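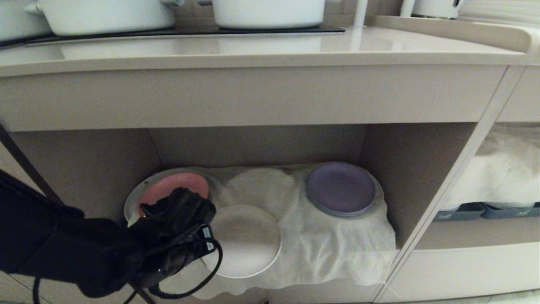 Kitchen cell at the Bandico open day: plates on a cloth in the lower compartment, gripper in front of the pink one.

I spent most of a morning at the Bandico open day and came home with four pages of notes, nearly all of them about one kitchen cabinet. Bandico builds manipulation test cells for other companies and opens its building to visitors once a year. I missed the last one, in June of last year, and had been told the dish handling station was worth the drive. It was, although the reasons have more to do with shelves than with robots.

There were five stations on the floor plan. I skipped the bin picking demo, which I have seen in one form or another at every event since I started going to these, and I gave up on the cable routing station after one long wait. The kitchen cell was at the back, past the coffee, and had the smallest crowd. I stood there for two sessions and part of a third.

The setup

The cell is a section of kitchen base cabinet with a countertop and an open compartment underneath. The countertop has a cooktop with white pots on it. The compartment holds plates in several colors, some stacked and some single, on a white cloth that covers the shelf floor and hangs over the front lip. Next to it is a second compartment with two blue-gray trays and a fluffy white cloth. The task on the board was one line: "Retrieve plate, place on counter, repeat."

The arm reaches in from the left. According to the handout it is driven in two modes, teleoperated and autonomous, and the open day sessions alternated between them. The operator sat behind a partition and worked from the camera view. During the autonomous blocks the operator stayed in the seat with a hand on the stop, and the station lead read out the state of the controller as it changed.

The controller is Bandico's own. The grasp planner is licensed from Numidico, a software shop that has been selling planners for warehouse work for a while and is now trying to get into homes. I asked which version and was told it was a branch that would not be released in that form, so I can't say much about whether the behavior I saw is what a customer would get.

Why plates are hard

A plate lying flat offers very little to hold. The rim is thin and close to whatever is under it, and the rest of the surface is smooth and nearly level. A person solves this by pressing down on one side, or sliding the plate to the shelf edge and taking it from below, or getting a fingernail under the rim. All three depend on contact with something other than the plate. Planners that treat contact with the surroundings as a fault will not find any of them.

Stacks add a second problem. If the plates are the same size, the rims sit close together and the finger has to enter a narrow gap without taking two plates. If they are different sizes, the upper one can sit inside the lower rim, and the finger then has to come in over the wider plate. The pink one on the left of the compartment was this case, sitting on a plate with a wider rim, and the station lead called it the worst position in the set.

The shelf adds a third. There is a panel above the opening, which limits the height at which the arm can enter and the angle of the wrist once it is in. Anyone who has unloaded a low cabinet while standing up knows the posture. A top-down approach, the default in most of the bin picking work, is not available.

The cloth

The cloth interested me more than anything else in the cell, and most visitors walked past it. I had assumed it was there to protect the plates. It does that, but the lead said the main use is as a compliant layer. With a hard shelf the fingertip either clears the surface or hits it, and the force goes up fast. With cloth there is some travel before the contact gets stiff, and the finger can push into a fold and come up under the rim.

The drawback is that cloth moves. Drag a plate across it and the cloth follows, the folds change, and the next plate is no longer where the last image had it. The planner takes a new image before each attempt for this reason. I timed the pause at roughly three seconds, which sounds short and feels long when you are watching.

It also hurts segmentation. A white plate on a white crumpled cloth has little edge contrast, and the cream and white plates were the ones where the planner's outline wandered. The pink and purple ones were found cleanly each time I looked at the monitor. I asked why they did not use a dark cloth and was told that a dark cloth had been used in the spring, results were better, and the customer asked for white.

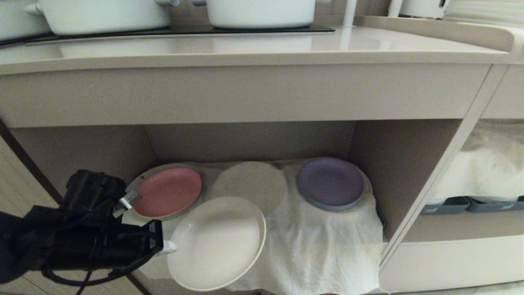
Rim grasp on a white plate, tilted up off the cloth.

The grasp itself

The rim grasp is a two-step move as described on the handout. The finger goes in at the edge of the plate and the plate is tipped first, then lifted. Tipping matters because it gets the far finger surface into play before the full weight is on the grip. A plate held at one edge is a lever, and the torque at the fingertip depends on how far out the center of the plate is. On a large dinner plate this is a considerable load for a small contact patch.

The fingertips came from Szilágyi. They are a molded part and Bandico buys them in packs, since they are treated as a wear item. The figure I was given was 55 grasps on glazed ceramic before a pair is swapped. I would have guessed higher. The surface does not look worn at that point, but the slip rate goes up before any damage can be seen, so they change on count.

The force limit was the other number I wanted. They run the grip at 40 percent of the gripper's rating for single plates and go to 70 percent when the tilt passes a set angle. The switch is made on wrist angle alone. There is no slip sensing in the fingers. I asked whether slip sensing was planned and got a polite answer with no date in it.

Teleoperated versus autonomous

The operator was faster, which I expected. The more useful observation was where the time went. In the teleoperated session most of it was spent before contact, lining up the finger with the rim. Once contact was made the rest went quickly. In the autonomous session the approach was quick and the time went into the retries. The planner would close, lift a little, check the plate against the expected pose, and back out if the error was too large. It backed out often, and cautiously.

I don't hold the retries against it. Backing out of a bad grasp on ceramic is the right choice. My complaint is that each retry started from a very similar pose. If the first attempt fails because the finger is riding on top of the rim, moving it sideways a small amount gives the same result at a new spot. The operator in the same situation changed the wrist angle. That difference would be an easy thing to write into the planner, and I said so on the feedback card.

Other points from the notes

The camera mounting is fixed to the arm, so the view of the fingertip is good and the view of the elbow is nil. They rely on a separate overview camera for the rest.

The cable comes off the arm in a loop that hangs low. I asked about it catching on the shelf lip and was told the loop is sized so it can't. I would still route it higher.

The trays in the neighboring compartment are part of a later task involving folded cloths, which was not shown. A card said it would be ready for next year.

The cabinet is mounted on a frame by Stukard that allows the whole unit to be shifted a small distance between sessions, so that the planner can't get by on memorized positions. I liked this. Plenty of demos would not survive having the furniture moved, and I have stopped trusting any that are bolted to the floor.

Parking was free but the lot is shared with the building next door and filled up early. The handout is two pages and has the force settings wrong on the back; the numbers I gave above are the corrected ones from the station lead.

I have asked for the session logs, which Bandico said it would send to anyone who signed the sheet. If they arrive I will go through the retries by plate color and by stack position and post the table. My guess is that stack position will matter more, with the pale plates second, but I have only my own tally marks to support that at the moment, and I lost the line for part of the second session when someone stood in front of me.

Posted 2019-09-14 under: visits, grippers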